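# Where the Water Goes: Rain, Roofs and Runoff in Wostthorpe

Project report, spring term

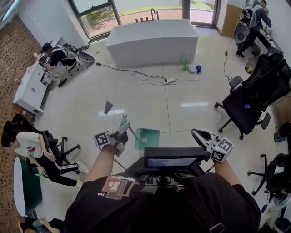

Higinio Valdovinos told us in our first week that we would never understand the creek by standing next to the creek, and that we had better start on the roofs. We were a little put out, having already bought rubber boots, but we did as he suggested, and most of this report comes from taking that advice.

## Background

Wostthorpe sits in a shallow bowl with Ponce Creek running along its lower side. The oldest map we found in the town library is dated 1753, and it shows the creek bending twice where it now runs straight behind Cakwood Street. The land inside those old bends is a wet meadow on the map. Today it's houses and a parking lot, and it's also the place people mention first when you ask them where the puddles are (and if you ask people in Wostthorpe about puddles, please allow plenty of time, and accept the coffee).

Our question was a simple one. When it rains hard, how much of the water that reaches the storm drains on Cakwood Street comes from roofs, and how much would a rain barrel on each house hold back?

## What we did

We picked a stretch of Cakwood Street with 54 houses on it. For each house we worked out the roof area from the county's aerial maps, then walked the street to see where the downspouts ended. Some empty onto grass, some onto a driveway, and a good many go straight into a pipe and out of sight. We put 7 rain gauges in back yards along the street, with the kind permission of the people living there, and read them every morning before class through all of March.

The gauges were the cheap plastic sort. One got knocked over by a dog twice, and we left those two readings out. We also lost a morning when both of us thought the other one was going.

## What we found

The average roof in our stretch covers 112 square meters. One millimeter of rain on a roof that size gives 112 liters of water, and we must admit that neither of us believed that until we had done the sum on paper. It means an ordinary barrel fills up very early in a real storm.

We had hoped to recommend barrels for everybody. After working through the numbers we are less keen on them for flooding, though they are still lovely for tomatoes. What made a bigger difference in our estimates was turning the downspouts away from the driveways and onto lawns, or into a small planted dip of the kind gardeners call a rain garden. The houses at the upper end of the street have sandy soil and could do this easily. Lower down, near the old meadow, the ground is heavy clay and was already soggy when we dug our test holes, so extra water there would mostly just sit.

## Problems and things we would change

March was drier than we wanted. We only had one really heavy rain, and it came at night, so we never saw the drains at their fullest. We'd start in the fall if we did it over. We also treated every roof as if it shed all of its water, and old shingles surely hold on to a bit.

## Thanks

Thank you to everyone on Cakwood Street who let us tramp through their flower beds, to Furkero Hardware for lending us the soil auger, and to the library for letting us keep the map out on the big table well past closing time. The gauge readings are in the appendix, with the dog's two entries marked.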